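Projects > Palar Demonstration Program > Gallery

Teaching by Hand: Household Tasks

The Palar program records everyday household work performed by people using hand-held grippers, so that robot arms may later be trained on the same movements. The program is coordinated by Ama Wumbei, with technical direction from Ohemaa Eshun. The current series concerns bedding and clothing and will comprise 148 demonstrations.

Fingers open over the cushioned work surface. Operators are asked to begin each demonstration from an open grip.
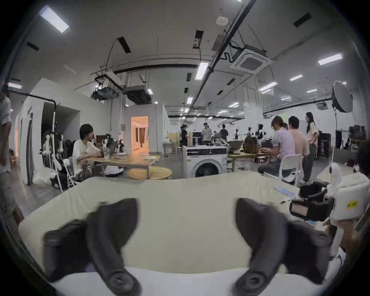 Garments on the Bed

Garment handling is practised on a made bed. Soft cloth seldom settles the same way twice, and operators are encouraged to vary the starting position. Each operator completes 11 practice attempts before recording begins.
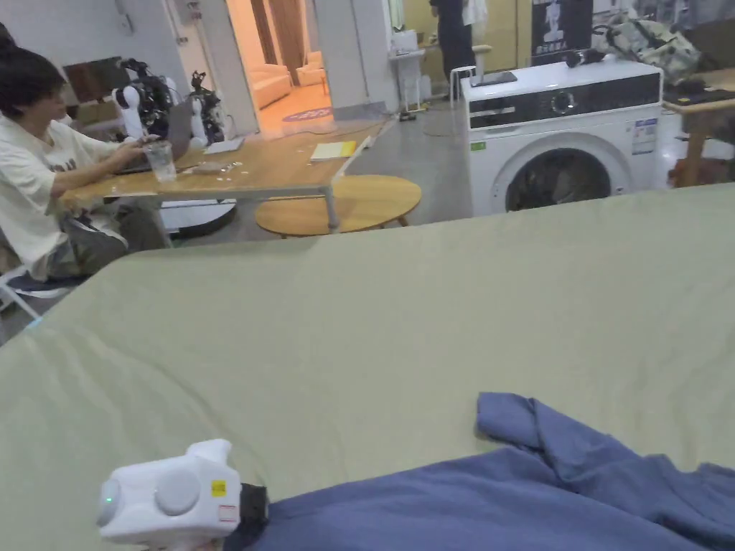

Hand-held gripper and blue garment on a sage-green sheet, with two robotic arms on the table behind.

14 shares | 2 comments

© 2018 Finwood Institute. All rights reserved. Contact | Back to top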